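Film night at home: which tips are worth bothering with
Posted 3/20/20 by Perihan Coşkun

Every list of home cinema tips seems to be written by someone who has never had to hoover popcorn out of a sofa. I tried the usual ones over a long run of Japanese action films, and most of them went in the bin.
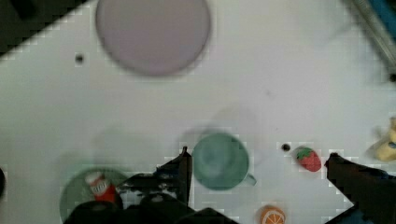

Start with the discs. Toothpaste is supposed to polish out scratches. I tried it on an old yakuza thriller that stuck at chapter nine, and it still stuck at chapter nine, only now it smelt of mint. Warm water, a drop of washing-up liquid and a soft cloth did more for the rest of the shelf. Wipe from the middle outwards, never round and round.

Subtitles too small to read from the settee? Look in the player's own menu before you buy anything. My Firero had a size setting buried under "Language", where I would not have looked for it. Some discs ignore it. Move the chair.

Popcorn in a paper bag in the microwave does work, I will admit – 49 grams of corn, top folded over twice, and stop when the pops slow down. The people who say it leaves no unpopped corn are fibbing.

Blackout curtains: fine, but a dark blanket and a few clothes pegs will do for one evening. Mine fell down during the sword fight.

As for the Lisunano screen wipes, 28 to a tub, I couldn't tell the difference from a dry cloth. Switch the telly off first and let it cool, whichever you use.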